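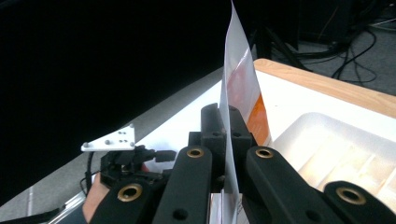
Über uns

Wokow prüft, was Maschinen im Haushalt und in der Werkstatt wirklich können. Wir verkaufen keine Roboter und vermitteln auch keine. Hersteller schicken uns ihre Geräte, Betriebe ihre Fragen, und am Ende steht ein Bericht, der manchmal niemandem gefällt.

Angefangen haben Trinity Doucet und Cor Van Dijk, damals beide bei Van Acker in der Verpackung. Dort sollte ein Arm dünne Folien vom Stapel nehmen und einlegen. In der Vorführung klappte das, in der Frühschicht nahm er zwei auf einmal oder gar keine. Diese Lücke beschäftigt uns bis heute.

Unsere Aufgabenliste umfasst inzwischen 243 Handgriffe: Beutel öffnen, Wäsche falten, Schalen bestücken, Schrauben sortieren. Jeder Handgriff wird 1000 Mal wiederholt, auch wenn es nach den ersten 50 langweilig wird. Bei weichen und durchsichtigen Materialien sind wir nach mehr als 700 Prüftagen weiterhin skeptisch. Starre Teile in fester Lage gehen ordentlich – das konnten Automaten aber schon vorher.

Eilif Lie leitet das Labor, Lieven De Smet schreibt die Berichte. Für Anfragen aus Betrieben ist Milan Van der Linden zuständig.

Ob sich eine Anschaffung lohnt, sagen wir Ihnen gern. Rechnen Sie mit einem Nein. Neue Prüftermine vergeben wir wieder ab Juli, Geräte bitte nur nach Absprache anliefern.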